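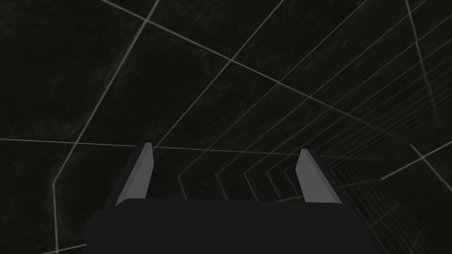
校园 · 社团故事

在黑格子里练夹东西的人

文/特约撰稿

我第一次推开机器人社活动室的门,心里想的是满地齿轮、电烙铁冒烟、有人趴在地上追一颗滚走的螺丝。结果呢,一屋子人安安静静对着屏幕,桌上最多的东西是薯片。我差点以为走错了,退出去又看了一眼门牌。

“没错没错,就是这儿!”招呼我的是 Waraporn Paisan,社里大家都叫她小婉,大三,管仿真。她把自己的椅子让给我,自己拖了个纸箱坐下。屏幕上就是那只夹爪,两根手指张得很开,中间空空的,背后一片近乎全黑的面,上面爬着浅灰色的网格线。我盯着右边那一簇越挤越密的线看了好一会儿,有点晕,像深夜坐地铁坐在车头。

“你们就在这里面练?”

“先在这里面练。”她说,“真家伙只有一台,排队排到你怀疑人生。”

他们要打的比赛叫 Grurnent,明年三月开赛。规则我听了两遍才懂:每队先交一套仿真里跑通的抓取程序,过了线的才能把程序搬到真机上,去抓主办方临场摆出来的东西。摆什么不提前说。去年有道题是一团毛线,社里到现在提起来还有人捂脸。

他们给自己的仿真项目起名叫 Rarkia。我问是什么意思,全屋的人互相看,最后 Ross Baird 举手承认,是他熬夜时键盘上乱敲的,文件夹建好以后谁都懒得改。Ross 是从苏格兰来的交换生,中文说得飞快,一急就把“夹爪”说成“夹子”,大家也就跟着叫夹子了。整个下午我听到的都是“夹子又飘了”“夹子你往哪儿去”“谁动了我的夹子”。

(写到这儿我得坦白,我高中物理是抄着同桌作业过来的,下面讲技术的部分如果有哪里不对,怪我,别怪他们。)

我原先以为,在电脑里抓东西应该很容易吧?又不会摔坏。小婉听完笑得纸箱都歪了。她给我讲摩擦系数,讲接触点,讲为什么一个方块在仿真里会忽然从两指之间弹出去,飞得无影无踪。“电脑算每一步都有间隔,手指要是在这一步里陷进了方块,下一步它就拼命把方块往外推,砰!”她两手一摊。把步长调小会好一些,可是程序也就慢下来,慢到你泡完一碗面回来,它才刚刚合上手指。

所以他们花了大量时间在调参数这件听起来特别不酷的事情上。Johanna Aebischer 有一本厚笔记,每次改动都手写进去,日期、改了什么、改完怎么样,字小得像蚂蚁。我翻到的那一页编号是211,结论栏里只有两个字:“更糟。”往前翻到171,写的是“好了!!!”,三个感叹号,旁边还画了个太阳。再往后一页,太阳被划掉了。

我喜欢这本笔记喜欢得不得了,想借回去拍几页,她没答应。

指导老师 Alistair Forsyth 那天来得晚,进门先找热水。他教控制课,带这个社团纯属自愿,按他的说法是“课上讲稳定性,底下一片睡着的;来这儿讲,个个眼睛瞪得像铜铃”。他有条规矩,新社员头一个月不许碰抓取,只许让手指张开、合上、移到一个点、再移回来。我问会不会太闷了,他说闷啊,当然闷,可是去年有个小组跳过了这步,坐标系搞反了一根轴,到真机上夹爪一头往桌面扎下去,幸好急停按得快。

“那张桌子现在还有个坑,”小婉小声补充,“我们拿贴纸盖住了。”

钱也是个绕不开的话题。社里一学期的经费去掉耗材剩不下多少,真机的手指垫片磨得快,一包就要200块。本地一家做自动化的小公司 Costent 答应送他们一批拆下来的旧电机,条件是寒假派人去给厂里的学徒讲两次课。Ross 已经在写讲稿了,第一页画满了夹子,每只都有表情。

傍晚他们做了一轮测试,我也跟着挤在屏幕前头。每个人的程序轮流上,连抓30次,目标的位置每次随机挪一点点。轮到一个叫不上名字的大一男生,他紧张得站起来又坐下,坐下又站起来。前面几次都挺顺,后来有一次手指合早了,捏了个空气,慢悠悠地把空气举了起来,举得特别稳。全屋子笑翻了,他自己笑得最大声,然后一屁股坐回去改代码,晚饭都没去吃。

我问小婉,天天对着这么一片黑底灰线,不腻吗?换个背景也行啊,弄个厨房什么的。她说想过,社里有人真做过一个带窗户的房间,漂亮极了,就是跑起来卡。后来又换回来了。“看久了你就只看手指,”她说,“角度差一点点都能看出来,跟看自己家猫走路瘸没瘸一样。”

走的时候大概八点多,Johanna 还在往本子上写,Forsyth 老师在找他那只不知道放到哪儿去的杯盖。Ross 追出来问我,稿子里能不能替他们招个人,会不会编程都行,最好会修打印机。

我答应了。活动室在实验楼三层尽头,门上贴着一只画得歪歪扭扭的夹子,敲门要用力,里面的人多半戴着耳机。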